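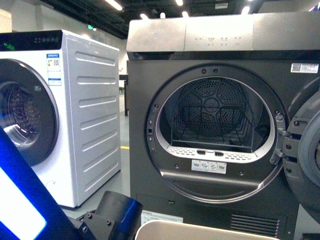 Figure 4.1 Head camera view at the dryer stop. Door open, drying rack in the drum.

4. Teaching the Tornis your laundry corner

By now the Tornis is out of its crate, charged, and able to cross a room without an incident report. This chapter covers the part you bought it for: standing in front of a dryer and moving things between it and a basket. Set aside an afternoon. The quick-start card says an hour, and the quick-start card was written by people who had already done it.

You will need:
The tablet, paired (Chapter 2)
One Carré basket, or your own if it has a plain, smooth rim
The Harar gripper, fitted and calibrated (Chapter 3)
Roll of floor tape, any color you can stand to look at
One load of towels you have no feelings about

4.1 Before you start

The Tornis works with front-loading machines only. If yours loads from the top, stop here and contact Preltar about the lift kit, or about a refund, depending on your mood.

It can't open every dryer door. It can open most doors with a recessed grip on the edge, and it will tell you during step 9 whether yours is one of them. Until you have passed step 9, open the door yourself and leave it open. A door that drifts shut on its own needs fixing first. The robot will reopen it politely for as long as the battery lasts.

CAUTION: Do not run this procedure on a machine that is switched on and mid-program. The Tornis does not read control panels. To the Tornis, a row of touch icons is decoration.

CAUTION: Keep children, pets, and people who like to help out of the work area until you reach the end of the chapter. The arm stops on contact. That still means there was contact.

4.2 Placing the robot

1. Clear the floor in front of both machines. You need 100 cm from the front of the dryer to the nearest obstacle, measured with the door shut. Toys, detergent bottles and shoes all count as obstacles. So does the box this robot came in.

2. Open the dryer door as far as it goes.

3. Drive the Tornis to the dryer from the tablet (Move > Manual). Stop when the drum opening fills the middle of the head view and the open door is still visible at one side. Compare with Figure 4.1. You want the whole lower lip of the opening in view, including the lint filter, and you want to see the hinge.

Note: Parts of the robot will show along the bottom of the picture. The software knows its own arm when it sees it and masks it out. If the tablet asks "Is this object laundry?" while highlighting the arm, answer No. It only asks once per arm.

4. Mark the robot's position on the floor with tape. One strip along the front of the base is enough. You can peel it off after a week, although most owners seem to grow attached to it.

5. Tap Save Stop and give it a name. Choose something you could say aloud in front of a guest, as the Tornis announces its stops by name when it arrives.

4.3 Teaching the appliances

6. Tap Add Appliance, then Dryer. The tablet shows the head view and draws a circle on what it believes is the opening. Drag the circle until it sits on the inner edge of the drum.

If you have a washer standing next to the dryer, the tablet will often circle that one too, with great confidence, even if its door is closed. Long-press the extra circle and choose Other Appliance. You can teach the washer as a separate stop later. Don't teach both from one position. The arm will try to serve both, and you will get error 3403 (reach limit), which we discuss at more length than anyone would like in Section 4.6.

7. Mark anything inside the drum that isn't laundry. Most owners never have to do this. You do if you use a drying rack, the wire shelf meant for sneakers and stuffed animals.

A rack is the most common reason a first run fails. The Harar is built to pinch cloth, and a wire shelf is, from its point of view, a very stiff shirt. It will take hold and pull. The rack will either come out at an angle or stay exactly where it is, and in both cases the arm will be surprised.

You have two choices:
Take the rack out before every robot run. We recommend this. It's dull and it works.
Mark it as Fixed Item. Tap along the front rods on the tablet until the whole shelf is shaded. The Tornis will then pick only from above it. Anything that slips underneath is yours to fetch.

Taking the rack out after marking it does no harm. Putting it back in a different way around does, so mark it again if you do.

8. Mark the lint filter as Keep Out. On many dryers it sits at the bottom lip of the opening, right where a gripper on its way in would like to rest a finger. Draw the zone generously. The Tornis does not clean lint filters and has no plans to. Follow the schedule in your dryer's own manual, which you have kept somewhere safe and will never find.

4.4 Placing the basket

9. Door check. Close the door by hand, step back, and tap Test Door. The Tornis will open it, wait, and report Pass or Assist. If it says Assist, you are the door department from now on. Leave the door fully open for the rest of this chapter either way.

10. Put the basket on the floor between the robot and the dryer, close to the machine, with the rim below the drum opening. In the head view the near rim should cross the bottom of the picture as one smooth curve. If you can see all the way into the basket, it's too close to the dryer's front and will be hit by the door when the door closes. If you can't see the rim at all, the towels are going on the floor.

11. Tap Teach Basket and trace the rim with a finger. It doesn't have to be neat. The software has seen worse.

The beige Carré is recognized without tracing if the light is reasonable. Dark baskets on dark floors need tracing every time, and baskets with cut-out patterns can be mistaken for lint filters. We are working on it.

12. Bring the arm in on the side away from the hinge. On the tablet choose Arm > Ready and watch the gripper come into view. It should sit clear of the open door, with nothing between it and the drum but the basket. Check against Figure 4.2, where the dryer door is hinged on the right and the gripper waits on the left. If your door is hinged on the left, choose Mirror first, then Ready. Doing it in the other order is how we learned to write this sentence.

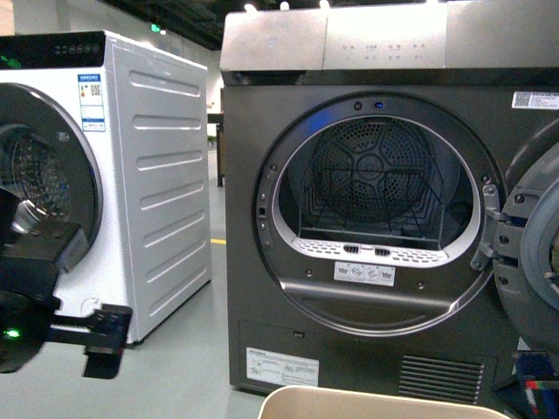
4.5 First run

13. Put the sacrificial towels in the drum. Dry, please, and no more than five. Fold nothing. If you followed our recommendation in step 7, the rack comes out now.

14. Stand where you can reach the red button on the back of the robot. Tap Run Once.

15. Watch, and keep your hands to yourself. A normal run looks slow. The gripper enters the drum, closes on the nearest cloth, backs out until the towel clears the lip, swings down and lets go over the basket. It then looks into the drum again and thinks. The thinking is normal too.

16. When the tablet shows Drum Empty, check for yourself. The first few times it will be right about the drum and wrong about the sock stuck to the top of it.

Tap Accept if you are satisfied, or Repeat if you would like to see it again. Some people tap Repeat because the neighbors have come over. The log records these as training runs, so no harm done.

4.6 When it doesn't work

Error 3403, Reach limit. The robot is too far from the dryer, too close to it, or trying to reach the machine next door. Drive back to the tape and start at step 3. If the error returns with the robot exactly on the tape, the tape is in the wrong place.

Error 1672, Object does not yield. The gripper has hold of something attached to the dryer. Press Release, never pull by hand. Then go to step 7 and mark whatever it was.

The robot circles the drum opening but won't reach in. Look for glare. A shiny door ring under a bright ceiling light can hide the lip from the camera. Turn off one lamp and tap Look Again. If that cures it, choose Settings > Vision > Reflective Front and turn the lamp back on.

The robot places towels next to the basket with perfect consistency. Somebody has moved the basket. Repeat steps 10 and 11.

The robot arrives at the stop, announces it, and does nothing. Check that the dryer door is open, then check that you saved after step 12. For anything not listed here, send the run log from the tablet (Help > Send Log) to Preltar, marked for Fabrice Cordier. Please include a sentence on what you expected to happen. The log already knows what did.

Next: Chapter 5, Teaching the washer stop.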